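# Bollevlow Grasp Planner

Bollevlow is Sturneo's planning and control software for handling towels, cloths and other soft goods with two-finger grippers.

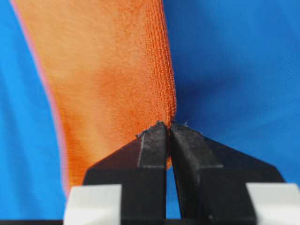

The planner takes close-range color images from the wrist and proposes grasp points along edges and corners. Each proposal carries a score and an approach angle. Operators may accept the highest score automatically or set a threshold below which the arm holds its position and requests review.

## Functions

- **Edge detection.** Separates folded edges from hems and surface wrinkles. The supplied model was trained on 1556 labeled grasps.
- **Closing control.** Adjusts finger speed and force during the final 5 mm of travel. Limits are stored per fabric type.
- **Retry logic.** Permits up to 8 attempts per item before the task is passed to the operator.
- **Session log.** Stores wrist images, finger position and motor current for each attempt, with replay at reduced speed.

## Requirements

Wrist images must be supplied at 30 frames per second or higher. A workstation with a supported graphics card is required. Drivers for Nurnik controllers are included; other controllers connect through the open command interface.

Lint on the finger pads can affect closing control. Pads should be inspected at each shift change and the zero position reset after cleaning.

## Licensing

Licenses are issued per arm and include updates through the following December. Malhotra fabric profiles are sold separately.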